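I gave up reading in bed last December, mostly out of spite. The lamp hummed and I blamed the novel. 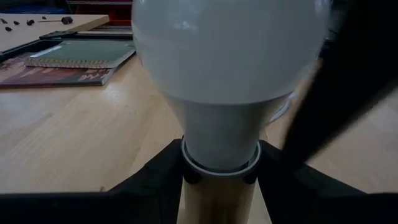

2 min read

Tyyne Heiskanen lent me the book, 64 short chapters about a lighthouse family – I have managed 9.

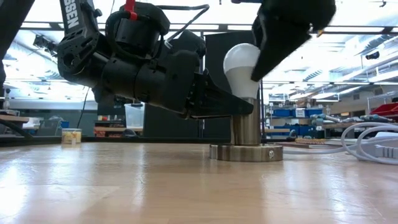 White bulb, LED.

I read at breakfast now, badly, with jam.
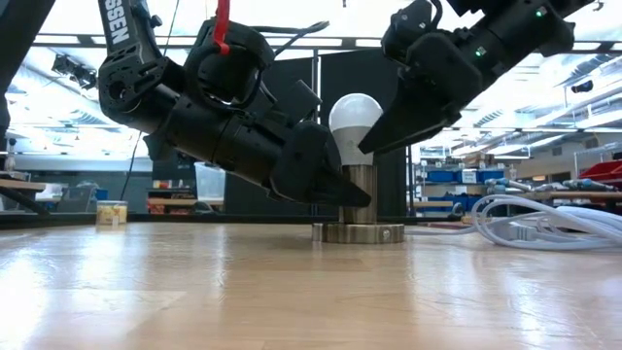

Issue 7

Tyyne would like it back. 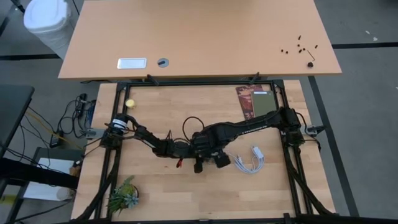
Chapter ten has a funeral, so I'm saving it. I've moved to the kitchen for good, though I covet that butcher-block bench. It would forgive the jam.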